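# Does Anyone Read the Wattage? Reheating Rice in Shared Kitchens

Project report, Bhavana Gounder (with Fares Akl on the survey)

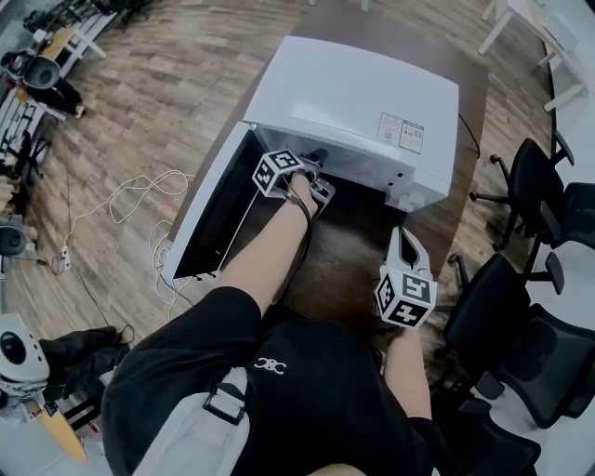 Rima Nassar told us on day one that we were asking the wrong thing, and that people don't care about watts at all, they care whether the middle of the rice is still cold. Fair enough! So we changed the survey. The old version had a whole page on power levels (I was weirdly proud of that page) and it went in the trash.

## What we did

We asked 30 students in Bunden Hall how they reheat leftover rice, and 19 of them filled in the long form too. Then Fares and I cooked one big pot on a Thursday, chilled it overnight, and split it into equal bowls. We tried each bowl one of three ways:

- plain, no cover
- covered with a plate
- covered, with a spoonful of water stirred in

Every bowl got 2 minutes, then we stuck a kitchen thermometer in the center and near the rim.

## What we found

Most people in the survey go with plain, no cover, and then stir it halfway if they remember. Our plain bowls came out crunchy at the edge and cool in the center, so I get why everybody complains. The covered ones were more even, and the spoonful of water made the rice softer, though Fares thinks it tastes like hospital food. We still disagree about that.

## Problems

We only used one kind of rice, and I forgot to write down the rim temperature for 3 bowls, so those are blank in the table. Lama Sayegh has offered us her brown rice for the next batch, and I want to try a wide shallow dish as well.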